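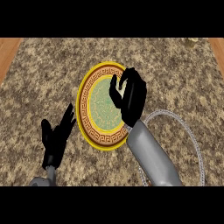
The Wadau roadside beacons came into my life after a breakdown on the Dilholm road in February, when I stood on the verge at about teatime with a folding triangle that kept blowing flat and lorries going past far too close for my liking. I'd had that triangle for years and never once taken it out of its sleeve, and I was cross with myself all the way home in the recovery truck. My friend Treasa Heffernan (she drives a good deal more than I do, and always at night) told me to get a set of flashing beacons, so I did. One thing I'd say straight away is to get the bright orange ones and not the charcoal. A mottled stone surface, all dark brown and grey and black with sandy bits, like the granite counter at the top of this page, shows up something small and pale quite nicely but would swallow a charcoal disc whole, and tarmac with wet leaves on it is every bit as bad.

You get two beacons in a zip-up pouch, with a charging lead and a little leaflet. They cost me £62, and I did wince, because you can buy a triangle for the price of a sandwich and a coffee. The pouch is lovely, though. It has a proper handle and a big zip pull you can manage with gloves on, and it fits in the door pocket of my car, so I don't have to unpack the boot on a dark road to reach it.

Each beacon has one large button in the middle. Press it for a fast flash, again for a slow flash, again for a steady light, and hold it down to switch off. I do wish it remembered which setting you used last! It starts on the fast flash every time, and that's probably the right choice for an emergency but it's rather fierce when you only want a bit of light for finding the locking wheel nut. There's a magnet on the back, and a good strong one. I've had a beacon on the tailgate in a proper gale and it stayed where I put it.

As for how well they show up, my neighbour Imogen Tindall kindly walked down our lane with me after supper and held one while I went back round the bend. I could see the glow on the hedge well before I could see Imogen, and that's just what you want on roads like ours. In bright sunshine they're much weaker and I wouldn't lean on them by themselves. I still carry the triangle, with a beanbag to hold it down, though I leave it in the boot if I'm on a motorway. There the advice is to get yourself behind the barrier and stay there.

The charge has held up well. I've driven almost 3,000 miles with them in the car, cold mornings included, and topped them up twice. My one real grumble is the rubber flap over the charging socket, a fiddly little thing that has already gone slack on one of them, so I'm not sure how it will cope with a soaking in another year or so.

Would I buy them again? Yes, I would, and I've ordered a second set for my daughter's car, in orange.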